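How to stop your glasses steaming up when you wear a mask

Quick one as I keep getting asked. Been doing this on and off for years, dust jobs mostly, and colds in winter. None of it costs much.

What you need
A disposable mask with a bendy wire in the top
Washing up liquid
Soft cloth (not kitchen roll, scratches)
Tissue
Skin tape if you're desperate

Step 1 - wash the lenses
Lukewarm water, tiny drop of washing up liquid on each side, rub with fingertips. Shake off, leave to air dry or dab. Takes 2 minutes. Don't do this on coated lenses without checking with your optician first, some coatings hate it. My Kaneko pair were fine.

Step 2 - bend the wire BEFORE it goes on
Fold the mask in half, pinch the wire in the middle so theres a point. Put it on, then press down both sides of your nose with two fingers. One-handed pinching leaves a gap, every time.

Step 3 - glasses go over the mask
Pull the mask up high and rest the frames on top of the edge. The weight helps hold it shut. If they slide, mask is too high, bring it down a touch.
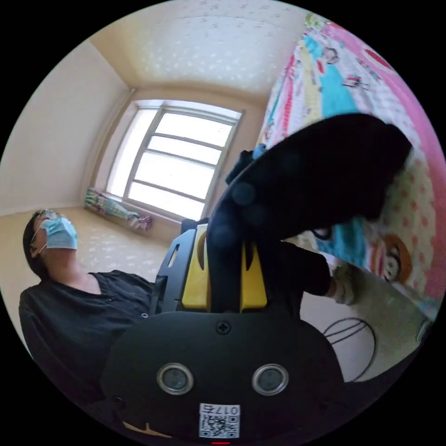

Glasses sitting above a disposable mask

Step 4 - ear loops
Too loose and the air goes straight up. Knot each loop close to the mask, tuck the side pleat in. Small faces espescially. Don't overdo it or your ears will be sore by lunch.

Step 5 - still foggy?
Fold a tissue into a strip, lay it along the inside top edge. Swap it when it's damp. Or a bit of skin tape across the bridge - test on your arm first.

Sprays
Tried two. Moteten spray was OK, lasted around 40 minutes in a cold shed. Clullitz wipes come in a box of 22, smeary, wouldn't bother again. Latside do a gel but it was out of stock in August and I never went back.

Other bits
Coming in from the cold will fog anything for a moment, just wait.
Breathe out downwards, sounds daft, works.
New mask when the old one goes limp. Wire only takes so much bending.

Will add something on safety goggles when I get a minute - different problem, vents etc.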